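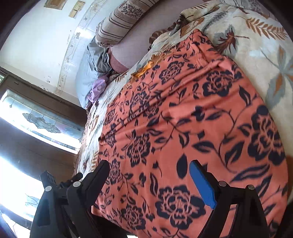 3.2. Recogida de demostraciones con telas en dormitorios

Las demostraciones del conjunto Noiphan fueron recogidas en diez viviendas de la ciudad de Surnura, siempre en dormitorios que estaban en uso. En un trabajo anterior habíamos grabado las telas sobre una mesa de laboratorio de color uniforme, y la política aprendida con esos datos perdía el borde de la prenda cuando el fondo tenía también un dibujo. Por este motivo decidimos no preparar las camas. Las mantas, las almohadas y la ropa que se encontraban en la habitación permanecieron en su sitio, y al operador se le pidió solamente que dejara libre el espacio necesario para mover los brazos.

El instrumento de recogida es la pinza manual Gitico, con una cámara fijada sobre el cuerpo de la pinza que mira hacia los dedos. El operador la sostiene con la mano y realiza la tarea a velocidad normal. La apertura de los dedos se registra junto con la imagen, y la trayectoria se reconstruye después, a partir del vídeo y de la unidad inercial. No se utilizó ningún brazo robótico durante esta fase. Los dos dedos quedan visibles en la parte inferior de la imagen, lo cual permite que la red observe la relación entre las yemas y la tela también en el momento de la ejecución, cuando la misma pinza se monta en el brazo.

Definimos dos tareas. En la primera, el operador debe tomar una esquina de la tela y llevarla sobre la esquina opuesta. En la segunda, debe alisar la tela mediante tirones cortos desde los bordes, hasta que considere que no quedan pliegues grandes. El criterio de final es, por lo tanto, subjetivo en la segunda tarea, y volvemos a este problema en la sección 5. Cada demostración comienza con los dedos abiertos y termina cuando estos se abren de nuevo y se alejan de la superficie.

La Figura 2 permite apreciar una dificultad frecuente en nuestros datos. Una tela coral con flores de color azul marino está extendida sobre una manta crema que lleva un estampado de hojas, de manera que ni la textura ni la presencia de motivos vegetales bastan para separar la una de la otra. Los pliegues diagonales deforman además algunas flores del estampado, y un detector de puntos clave entrenado con telas lisas tiende a colocar esquinas falsas en esos lugares. Se observa también la diferencia entre los dos dedos: la cara interior del derecho tiene una almohadilla azul con relieve, mientras que la yema del izquierdo es negra. El color distinto de la almohadilla nos resultó útil para comprobar la orientación de los vídeos durante la revisión.

La iluminación no fue controlada. Pedimos a los operadores que no cerraran las cortinas ni encendieran lámparas adicionales, y aceptamos la presencia de reflejos en las paredes y de zonas saturadas cerca de las puertas y ventanas. La exposición de la cámara se dejó en modo automático con un límite superior, porque con exposición fija las telas oscuras perdían casi todo el detalle. Este límite fue elegido de forma empírica en la primera vivienda y no se modificó después.

Antes de cada repetición, la tela se levantaba y se dejaba caer otra vez sobre la cama, sin orientarla. En las primeras sesiones notamos que los operadores, quizás por costumbre, la dejaban casi siempre con una esquina hacia ellos. Para reducir este sesgo introdujimos un cambio de posición del operador alrededor de la cama cada cinco repeticiones, cuando el espacio de la habitación lo permitía. En los dormitorios donde la cama está pegada a la pared este cambio fue solo parcial, y la distribución de los ángulos de aproximación es menos uniforme en ellos.

En total se conservaron 3865 demostraciones. Se descartaron aquellas en que la reconstrucción de la trayectoria falló, lo que ocurrió sobre todo cuando la cámara se acercó tanto a la tela que esta cubrió la imagen completa. También se eliminaron las demostraciones en las que la mano libre del operador tocó la tela. No se descartaron, en cambio, los intentos con un agarre fallido seguido de una corrección. Consideramos que estos segmentos contienen información que la política necesita, y los marcamos con una etiqueta propia para poder excluirlos en el estudio de ablación.

La división entre entrenamiento y evaluación se hizo por vivienda. Una división al azar por demostración habría colocado la misma manta y la misma pared en ambos lados, y los resultados serían demasiado optimistas. Reservamos dos viviendas para la evaluación, y ninguna de sus telas aparece en los datos de entrenamiento.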